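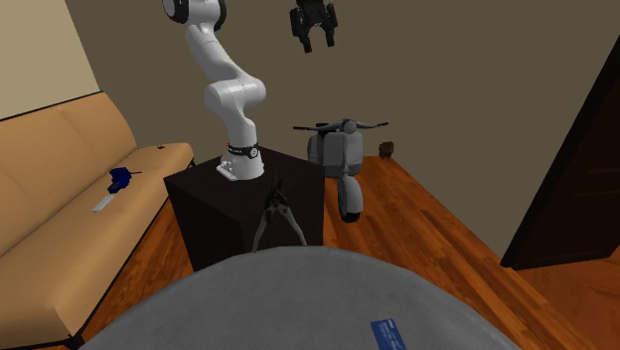
3. Cell Setup and Upkeep

3.1 Layout

The Clustcombe cell is one arm, one pedestal, one table, one room. All simulated. We keep it as a single scene file plus an overlay with everything that can change between episodes (tool pose, small objects, furniture, lights). The scene file is loaded by Tiltik, our in-house loader, which also writes the log. Earlier drafts of this work had the arm pose in the overlay too. Bad idea. Somebody nudged the pedestal for a camera test, saved, and the next batch ran with the arm base off from where the planner thought it was. Since then the arm and pedestal are locked and only the person on upkeep can unlock them.

Order of setup matters more than we expected. Pedestal first, then arm base on top of it, then table, then gripper, then the object to be grasped. Furniture and floor items last. The table pose is written relative to the arm base and not to the room origin, so the room can be swapped without touching the reach. Room swaps are common in our runs. Arm swaps never happened in the period covered here.

The pedestal has a flat top and the base mount is fixed to it with a rigid joint. We tried a stiff spring joint for a short while, to get some sway into the data. Dropped it. The solver needed a smaller step and the runs got slow, and the sway we got did not look like any sway we cared about. The rigid joint stays.

Collision shapes: boxes for the pedestal, convex parts for the arm links, a plain disk for the tabletop. The tablecloth is visual only, it has no cloth physics and nothing can get under it. Its top surface is set flush with the disk. Worth checking after any change of table asset, because a cloth mesh that sits even slightly high makes tools look sunk in, and one that sits low makes them float. Both have ended up in our data at one time or another.

3.2 Start-of-batch check

Done before every batch, by hand, takes a few minutes. Steps as written on the upkeep page:

Load the scene with the overlay off. Read back the arm base pose and compare with the locked file.
Turn the overlay on. Confirm the pedestal has not moved.
Open and close the gripper with nothing in it. Log the finger positions at both ends.
Move to the hover pose over the tool. Look at it from two cameras.
Drop the tool from a very small height, let it settle, read the pose again.
Save the log under the batch number, not under the date.

Step 3 catches most of the trouble. The two fingers are driven through linkages and if the mimic constraint is off by a little, one fingertip leads the other. At full open you can miss it. At full close it shows as a leftover gap or as a small steady push to one side, and then a thin handle gets rolled before it gets gripped. Seneviratne added the logging of both end positions after we lost most of a batch to this.

Step 5 is there for the hand shears, mainly. Open handles, a pivot, thin blades, very little of it flat. The convex parts we started with left the tool rocking on the table for a long time after loading, and a slow rock is hard to see in a still render. The fixed version uses more parts near the pivot and fewer in the handles. Settles fast now.

3.3 Wrist alignment and hover pose

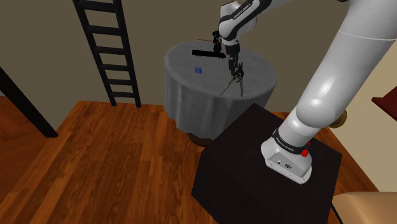

Hover height is set from the tool and not from the table, which took us two tries to get right. With a table-based height the pose was fine for a cube and much too low for anything with a raised pivot or a handle that stands up off the cloth. The current rule reads the highest point of the tool after settling, adds a fixed margin, and holds the wrist there with the gripper pointing down. Lateral offset is a seperate setting. In Figure 2 the fingertips hang immediately left of the upper part of the shears, and the blue cube is well away on the other half of the table. That is the kind of spacing we want for the cube: far enough out that a sideways approach does not have to plan around it. The upright black object near the wrist is a different matter. It stands close to the left side of the wrist in this view, and we do not accept a start pose on the strength of one camera when something that tall is that near. The planner's own distance query decides, and the view from the second camera is only there to catch a query that was run on stale geometry.

Figure 2. Arm and round table with the gripper pointing down beside the shears. Simulated.

Stale geometry deserves its own note. Tiltik caches collision shapes per asset name. Change an asset, keep the name, and the planner goes on using the old shape until the cache is cleared. No warning in the log. Of the 900 episodes in the first long run, 892 finished without a cache mismatch. The other eight all came after a single edit to one asset and were thrown out. We now put a hash of the mesh in the asset name. Ugly names, no more mismatches.

3.4 Repairs

Three faults needed a real fix during the study, as opposed to a reload.

Shoulder joint chatter. A small fast shake at the shoulder when the arm held still with the forearm far out. Cause was a damping value left over from an older scene, with the gravity setting changed under it. Sheehan reset the damping per joint, starting from the base and going out, and reran the hold test after each one. Slow way to do it but we could tell which joint had been the problem. It was only the one.

Gripper mount offset. The gripper was attached to the wrist with a frame that was turned a few degrees about its long axis. Grasps on the cube mostly went fine, as the fingers squared it up on closing. Grasps on handles were poor and we blamed the policy for longer then we should have. Found by commanding the wrist to zero and reading the gripper frame directly. Fix was one line in the mount file. All handle grasps from before the fix are left out of the results in Section 5.

Pedestal texture seam. Cosmetic, but it had the effect of shifting the pose estimate from one camera, which was picking up the seam as an edge. The texture was remapped. We kept 111 frames with the seam as a small test set, see Weerakoon branch of the repository.

3.5 Who does what, and when

One person is on upkeep at a time. That person holds the lock on the arm and pedestal, runs the check in 3.2, and writes up any fault the same day. Sheehan and Seneviratne traded weeks. Handover is a short note with the last batch number, any open fault, and whether the cache was cleared. The note format was settled on Monday, August 26, 2024 and has not changed. Before that it was chat messages and we could not rebuild some of the early history.

Full upkeep log is over 317 entries long, most of them one line. Entries that touch the gripper are tagged, since those are the ones a reader trying to repeat Section 5 will need. Lighting changes are in a separate log kept with the Grananau render settings and are not covered further here.

Open items at time of writing: the finger pads still use one friction value for both metal tools and the cube, and the settle test has no time limit, so a tool that never stops moving will hold up the batch until a person kills it. The first is being measured. The second gets a timeout in the September release of the loader.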